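# Buyer wants to knock money off after the survey, what would you do?

**Mechthild Ruchti**, posted 2021-06-05

Hi all, first time selling and I'm a bit out of my depth. We accepted an offer on our two-bed flat in Brerna, everything was ticking along nicely, and then the buyer's survey came back. It mentions old wiring in the hall, a bit of damp under the bay window and gutters that want replacing. Now the agent (Sotiropoulos, the branch by the station) has rung to say the buyer would like 4 per cent off the price, and could we let them know quickly please!

I haven't seen the survey myself, only had it read out to me over the phone. We've found a place in Zeren that we love and the sellers want to be gone by the end of July, so I can't really afford to start again.
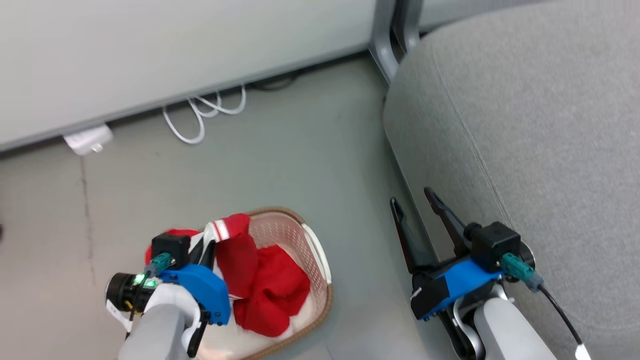
My partner says call their bluff. I'm more inclined to meet them halfway and get it over with. Has anyone been through this? Do I have to give an answer straight away, and is the agent on my side or just after their fee?

---

**gutterpress**

Call their bluff. They all try it. We said no to ours and they still bought it.

---

**Nanow_Nell**

Oh, poor you, I had exactly this when I sold my terrace in Nanow and I barely slept for a week. Don't give them an answer on the phone! Ask the agent for the pages of the survey that they're relying on. The buyer paid for it so they don't have to share, but if they want money off they usually will.

Then get your own quotes. My buyer wanted thousands for the damp, and the chap I got in charged me 30 pounds to look at it and said the airbrick was blocked. Clearing it cost 222 pounds, invoice and all, and I sent that over to the agent the same afternoon. 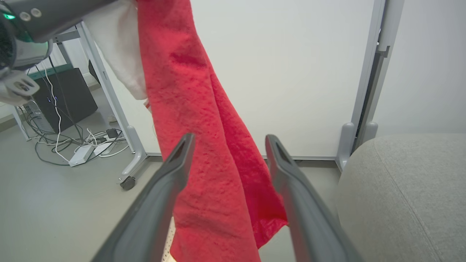
The wiring is the one I'd take seriously. If it's really old, the next buyer's surveyor will say the same, so you may as well get an electrician's report now. Gutters I'd have thought they could see from the pavement when they viewed, and I'd say so (politely).

In the end I took almost 200 pounds more off than the airbrick had cost, just to be nice, and asked for an exchange date in writing in return. Do ask for that, especially with your July deadline. As for the agent, they work for you, but they do want it to go through, so take "quickly please" with a pinch of salt.

---

**Mechthild Ruchti**

Thank you Nell, that's such a help! I've emailed to ask for the pages and a friend is giving me the number of her electrician tonight. Partner is still for bluffing.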